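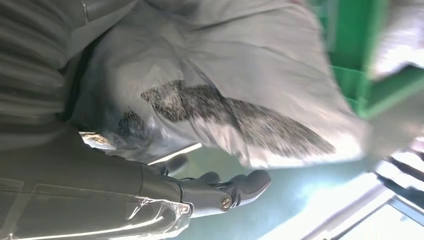

## 4. Greifer vergleichen: Stoff und Folie

So, wenn du bis hierher gekommen bist, sitzt der Arm fest, die Steuerung meldet sich und der Not-Halt ist getestet (falls nicht: bitte zurück zu Abschnitt 3, ich warte). Jetzt kommt der Teil, auf den ich mich beim Schreiben am meisten gefreut habe, nämlich das Ausprobieren mit weichem Zeug. Kartons und Becher kann ja fast jeder Greifer. Bei einem zerknüllten Tuch trennt sich dann die Spreu vom Weizen!

Ich vergleiche in diesem Abschnitt zwei Greifer: den Stivus mit den gegliederten Fingern und den Flilum mit dem glatten Gehäuse. Beide laufen bei mir an derselben Partington-Steuerung, du musst also nur den Greifer umstecken und das passende Profil laden.

### 4.1 Was du bereitlegst

- ein großes, leichtes Stück Stoff, gern hellgrau, mit ein paar dunklen Flecken
- eine Kiste, über deren Rand der Stoff fallen kann
- ein weiches Bündel in weißer Folie, am besten mit farbigen Streifen
- klare Folie und Klebeband für das Handgelenk

Die Flecken auf dem Stoff sind übrigens Gold wert. Auf einer einfarbigen Fläche sieht man im Kamerabild kaum, ob das Tuch mitkommt oder unter den Fingern durchrutscht. Mit einem langen schwarzen Wischer quer darüber siehst du es sofort. Mereana Rewi, die den Entwurf gegengelesen hat, nimmt stattdessen kariertes Tuch, das geht natürlich auch.

> **Achtung:** Die Schutzfolie am Handgelenk darf nie über das Gelenk am Greifer reichen. Ich hatte sie einmal einen Fingerbreit zu weit vorn, und sie hat sich beim Drehen schön eingefädelt. Eine halbe Stunde Fummelei mit der Pinzette, brauchst du nicht.

### 4.2 Durchgang mit Stoff

1. Lade das Profil `stoff_weich` und prüfe, ob oben im Fenster wirklich der Stivus steht. Nach dem Umstecken zeigt die Software manchmal noch den alten Greifer an, dann einmal auf »Neu einlesen«.
2. Wirf den Stoff locker über die Kiste. Nicht glattstreichen! Falten sind hier ausdrücklich erwünscht.
3. Fahr die Finger von der Seite bis knapp unter das Tuch, leicht gekrümmt und noch ohne Druck. Halte dort an und schau dir das Bild der Handgelenkkamera an. Du willst gleichzeitig die Fingerspitzen und ein gutes Stück vom Stoff sehen.
4. Falls eine Ecke im Bild völlig ausgewaschen ist, nimm die Belichtung herunter. Ich arbeite meistens nachmittags gegen vier, da kommt bei mir viel Licht über den Boden, und der Wert 136 passt dann ganz gut. Bei dir wird es ein anderer sein.
5. Schließ die Finger, heb den Stoff eine Handbreit an, halte kurz und lass wieder los.
6. Wiederhole das 10 Mal und wirf den Stoff jedes Mal neu hin. Notier dir »gehalten«, »gerutscht« oder »daneben«, mehr braucht die Tabelle nicht.

**Hinweis:** Das Kamerabild steht bei meinem Aufbau um ungefähr neunzig Grad gekippt. Du kannst es in der Ansicht drehen, aber lass die Rohdaten in Ruhe, sonst stimmt die Kalibrierung aus Abschnitt 3 nicht mehr (frag mich, woher ich das weiß).

### 4.3 Durchgang mit Folienbündel

1. Schalte den Arm stromlos und tausch den Greifer. Das Kabel kommt zuletzt.
2. Lade das Profil `folie_glatt`. Die Kraftgrenze steht darin deutlich niedriger, und da soll sie auch bleiben. Folie reißt schneller, als man »Stopp« sagen kann.
3. Leg das Bündel so hin, dass lose Folie zum Greifer zeigt. Direkt in die pralle Seite zu greifen bringt wenig, da rutscht alles ab.
4. Fahr langsam heran, bis das Gehäuse an der zerknitterten Folie anliegt. Achte auf die roten Streifen: Wo sie sich schräg legen, zieht sich das Material in Falten, und da kannst du gut ansetzen.
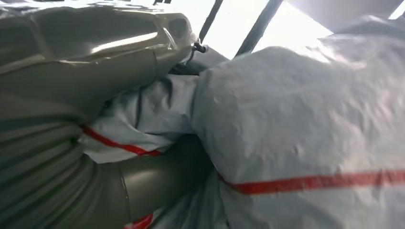
5. Schließ den Greifer und warte zwei Sekunden vor dem Anheben. Beim Flilum baut sich die Kraft etwas gemächlicher auf, mit Ungeduld kommst du hier nicht weit.
6. Kontrollier nach jedem Versuch, ob sich Folie um den Arm gelegt hat. Wenn ja: stromlos schalten, von Hand lösen, weiter.

> **Achtung:** Nie bei laufendem Arm in die Folie fassen, auch nicht »nur mal schnell«.

### 4.4 Und welcher ist jetzt besser?

Kommt drauf an, sorry! Beim Stoff mag ich den Stivus lieber, die Finger finden fast immer irgendeine Falte. Bei Folie greife ich inzwischen zum Flilum, da bleibt für meinen Geschmack weniger hängen. In meinem Protokoll stehen 2.441 Griffe, davon 1.565 mit Stoff, der Folienteil ist also noch etwas dünner besetzt. Den Grandex habe ich seit September hier liegen, für den fehlt mir aber noch der passende Flansch.

Speichere deine Tabelle unter dem Namen des jeweiligen Profils ab, in Abschnitt 5 lesen wir sie wieder ein.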